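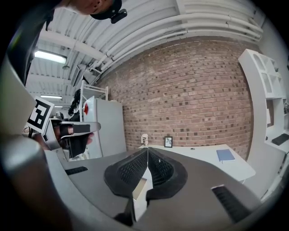 Marlene D.

Fletard curved shelving unit, white
Bought new, paid 400 plus delivery

I bought the Fletard for the long room downstairs, where we have a red-brick wall and a white corrugated ceiling and not much to put things in. We already had a white table by the bricks and a white cabinet farther along, so the color was decided. The unit stands on the far right, against the wall, and it has been there since September.

Delivery and assembly

It came in two boxes. One was very heavy and took two people to get through the door. The instructions are drawings only. Most of them are clear, but the step where the curved side goes on is shown from behind, and I put it on the wrong way around the first time. Taking it off again cost me 15 minutes and a scratch on the inside, low down. I would lay both sides on the floor before starting and mark which is left.

The bag of screws had one short. I emailed Fletard and they mailed a small bag of spares without asking for a receipt. The email form on their site did not work, so use the address printed on the box.

Size

The compartments are 11 inches deep at the deepest point. That is enough for binders and for most books, but large art books stick out over the edge. Where the side curves you lose some depth, and I only found out how much when I tried to put a row of box files there. They went on the cabinet.

Measure your baseboard too. Ours is thick, and the unit stands a little away from the wall at the bottom. You can close the gap with the wall bracket at the top, but then the shelves lean back slightly. I left the gap and used a longer screw in the bracket. Drilling into brick was slow. The plugs that come with it are meant for drywall, and I bought masonry plugs from Demex that have held well.

Everyday use

The compartments are all open. I like that for things I reach for every day, and I don't like it for dust. The white shows it quickly, mostly on the upper shelves. A dry cloth takes it off. Coffee rings come off with water if you get to them the same day.

There is a lower white surface at the base, and I keep a keyboard on it. It is too low to type at for long, but fine for a few commands standing up or bent over. If you plan to use this as a desk, don't. For real work I sit at the table, an Alten, which has room for a notebook lying flat and the couple of small things that live there, a little white figurine and a small framed picture. The Alten white and the Fletard white are a shade apart if you hold the two catalogs together. In the room, under fluorescent light, I don't see it.

Weight has been fine. I filled the bottom compartments first, with paper, and the unit does not rock. One of the middle shelves has a slight sag under a full row of books, and I moved half of them down. The printed limit is 13 pounds per compartment, low for this price, and I went over it there.

Compared with the other one I looked at

The Kushwaha straight unit was the other choice. It is cheaper, it is deeper all the way across and the shelves can be moved. The Fletard shelves are fixed. If storage is all you need, the Kushwaha holds more. I picked the curve for looks, and also for the corner, which people used to walk into when we had a square bookcase there. Nobody has bumped this one so far.

What I would change

A back-panel hole for cables. There isn't one, and the keyboard cord has to come around the side. Plugs for brick in the bag. A second view of the curved side in the drawings.

Would I buy it again? For this wall, yes. For an office with a lot of binders, no, get a straight one.

Four stars out of five. I took one off for the sag and the missing screw. Fletard also sells a matching set of doors for the lower compartments, but they were out of stock when I ordered and I haven't tried them.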